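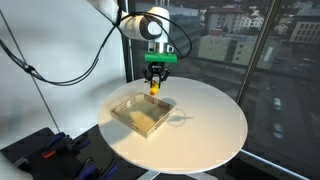 A robot arm holds a small yellow and red piece over a tray at Kurngate's upstairs workshop.

Home | Local | Business | Schools | Sports | Weather

Robot arm takes over the sorting at Kurngate, and the sorters get the repair bench

MIVSTEAD – Staff at Kurngate used to start most mornings with a bin of small mixed parts and a long stretch of picking through them by hand. Since September a white robot arm with a two-finger gripper has been doing a big share of that work, and the people who used to do it couldn't be happier to hand it over!

The company, which puts together hobby and classroom kits on Hiscombe Street, has the arm moving 395 pieces on a typical shift. That's slower than a quick pair of hands (the best sorters can pass 800), but the arm keeps going through lunch and doesn't mind the tiny stuff.

"My thumbs feel ten years younger," said Teodoro Zavala, who sorted parts for six years and now splits his week between the repair bench and looking after the arm. "I got to learn how the grip settings work, and now I'm the one people come and find when it drops something."

It does drop things. Rounded pieces were a headache all fall, and Zavala keeps a notebook of which ones slip and at what angle. He and two coworkers took a 20-hour course at the Ibarra training center to learn how to set up new pickups themselves, and all three moved up a pay grade when they finished.

No jobs were cut, according to the company. The sorting crew of five has been spread across repairs, packing and a new returns desk, where customers can send back a kit with a missing part and get it fixed the same week. The crew has turned around 3,140 returned kits so far, work that used to be mailed out of state.

A second arm is due in the spring. Zavala already has his eye on the packing line for it.

Last updated: Friday, January 8, 2021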